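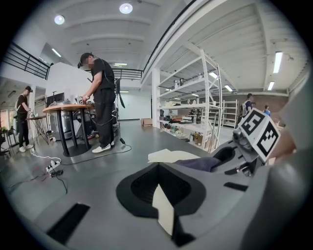
Last updated: November

Section 2. Hand-held gripper work in the shared floor area

2.1 Scope

This section applies to all persons who set up, carry or operate Cullunent hand-held grippers in the shared floor area at Pasberg. It covers work done standing at a table, work done on the floor, and recording with a backpack unit. It does not cover arm-mounted grippers or servicing of the gripper body, for which the maintenance section applies.

"Must" indicates a requirement. "Should" indicates recommended practice, and a departure from it is to be noted in the session log. "Operator" means the person holding the grippers. "Floor lead" means the person named on the session sheet as responsible for the area during that booking.

Contractors and visiting staff from Prasertsri follow the same rules as Pasberg staff and must have read this section before handling equipment.

2.2 Before the session

1. Sign the session sheet and confirm the name of the floor lead. If no floor lead is named, do not begin.

2. Agree on a work position with the other operators present. Each position should have a clear approach from at least one side, so that a person can step away without turning around.

3. Look over the route between the work position and the nearest exit. Move bags, cartons and stools out of it. Items taken from the shelving units are to be returned to the same unit at the end of the booking.

4. Identify every cable that crosses the floor near the work position. Reroute cables along a wall or under a table wherever their length permits. Where a cable must cross a walkway, fit a floor cover and tell the other operators.

5. Check that power strips are lying flat, that plugs are fully seated and that no strip is plugged into another strip. Power adapters must not be covered with cloth, paper or packaging.

6. Remove lanyards, bracelets and loose scarves. Closed shoes are required for all work in the area, including work done while seated on the floor.

CAUTION: Do not place drinks or open liquid containers on the floor beside a power strip or adapter. Bottles used as task objects must be capped and dry on the outside before they are brought to the work position.

2.3 Preparing the grippers

1. Inspect the fingers of each gripper for splits, lifted edges and trapped debris. Use the soft brush from the kit. Solvents must not be used on rubber parts.

2. Open and close each gripper through its full travel. The motion should be smooth, with no catch at either end. A gripper that sticks is to be tagged and set aside.

3. Check that the marker cube is firmly attached and that its printed faces are clean and free of creases. Hold the cube by its edges.

4. Confirm that the battery charge shown in Rinley is 86 per cent or higher. A lower charge is acceptable for practice runs, provided the recording is labelled as practice.

5. If a waist cable or backpack unit is used, put it on before picking up the grippers. Route the cable so that it hangs clear of the knees, and ask a second person to check the connection at the back.

NOTE: Marker cubes are matched to individual grippers during calibration. Never exchange cubes between grippers, even for a short trial. If a cube has been knocked, moved or refitted, repeat the calibration and record the time in the log.

2.4 Working at a table

1. Set the table so that it does not rock. Lock the castors if there are any.

2. Stand square to the work, with both feet flat and the elbows below shoulder height.

3. Leave a gap of 145 cm between your position and that of the next operator, measured from the nearest edge of each table. Where the room does not allow this, the floor lead may approve alternating turns.

4. Place only the task objects on the table. Cloths, spare parts and paperwork belong on the shelf or in the kit box while recording is in progress.

5. Put the grippers down before reaching for a keyboard, a screen or another person's equipment.

Persons passing behind an operator should say so before they pass. An operator wearing a backpack has a wider turning circle than expected, and the connection on the pack can be pulled loose by a light brush of the arm.

2.5 Working on the floor

Floor-level work is permitted for tasks involving bins, baskets, low drawers and similar objects. It is subject to the additional steps below.

1. Tell the floor lead before sitting or kneeling. The floor lead advises everyone else in the area.

2. Sit or crouch so that your legs are out of the walkway. If this cannot be arranged, place a floor sign on the approach side.

3. Keep the grippers in front of the body and in view. Do not rest them on a cable.

4. Place phones, tablets and other displays where you can read them without twisting, and away from the place where you intend to put your weight when standing up.

5. Limit continuous floor work to one recording block, then stand and walk before starting the next. Operators with knee or back complaints may decline floor work and need give no reason.
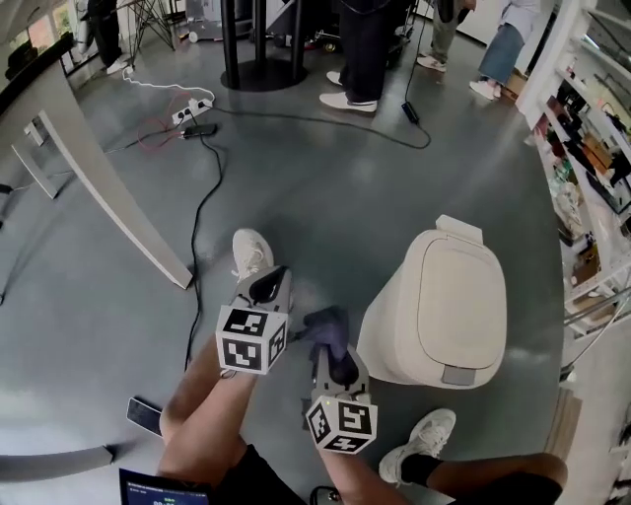
Floor-level work with a gripper in each hand.

6. To finish, put both grippers down with the fingers closed, move them to arm's length and then stand. Do not push up from the floor with a gripper in the hand.

CAUTION: Persons standing nearby may not see a seated operator, particularly when carrying cartons. Standing conversations should be held at a table or outside the area.

2.6 Recording and privacy

1. Announce the start of recording aloud. Every person in the room must have agreed to be present during recording, or must be given time to leave.

2. Turn phone and tablet screens face down or switch them off if they show personal messages. Screens needed for the task may remain on.

3. Name the recording in Rinley before the first take. Takes without a name are deleted at the end of the booking.

4. If someone asks for a recording to be stopped, stop it. The request does not need to be justified at the time.

2.7 Stopping work

Any person may call "stop". On hearing it, operators release the object if it is safe to do so, lower the grippers and remain where they are until the floor lead responds. Work must stop at once if a cable is snagged, a plug or adapter feels hot, a gripper closes on a finger or on clothing, or an operator feels unwell.

Incidents and near misses are reported to Fikri Nasution before the end of the booking. The affected gripper stays tagged until it has been released in writing.

2.8 After the session

1. Stop the recording and confirm in Rinley that the upload has begun.

2. Switch off the grippers and return them to the charging shelf with the fingers closed.

3. Unplug adapters at the wall, coil loose cables and hang them on the hooks.

4. Return bins, bottles and other task objects to the shelving. Flatten empty cartons.

5. Complete the session log and have the floor lead initial it.

Requests for an exemption from any part of this section are made in writing to Faizal Sinaga. An exemption is valid for the booking named in the request and must be kept with the session sheet.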